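Home Datasets Docs Releases Contact

Search this site... Go

# Jurnby group exercise log

Data card, v2. Updated June. Maintainer: Shuk-fan Tang

Session logs from group and solo workouts at the Dilmont rec centre. For looking at who keeps turning up and how they say they feel after. Not medical data, please dont treat it that way.

## What's in it

- `sessions.csv` - one row per person per session
- `mood.csv` - self-rated stress before and after, scale of 0 to 10
- `gerlach_map.csv` - old class codes to new ones

Sessions are 20 or 30 minutes. Anything else is a typo at the front desk, drop it.

## Columns worth knowing

`grp` is 1 for group, 0 for solo. Partner workouts (2 people) count as group. I went back and forth on that one.

`effort` is whatever the person wrote down. No heart rate in this release, the Boltel export had the timestamps in the wrong zone and I haven't fixed it.

## Known problems

- Evening classes over-represented, mornings thin
- Blank mood scores saved as 0 in the early files. Looks like zero stress. It isnt.
- People picked their own group, nothing was randomized
- Spin and rowing share a code before the Gerlach remap

## Loading

Unzip, then run `load.py --clean`. Needs pandas. Skip `--clean` if you want the raw desk entries, spelling and all.

## Licence

Free for teaching and research. Credit Jurnby. Ask first for anything commercial.

## To do

- heart rate
- proper column for class size
- favourite-class survey, still being typed up

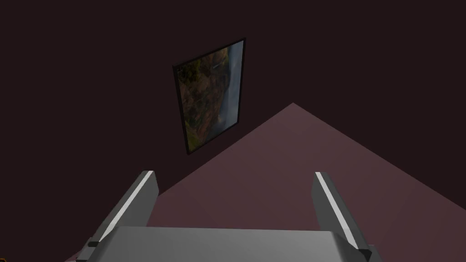 *Sim render: dark wall, framed picture hanging crooked*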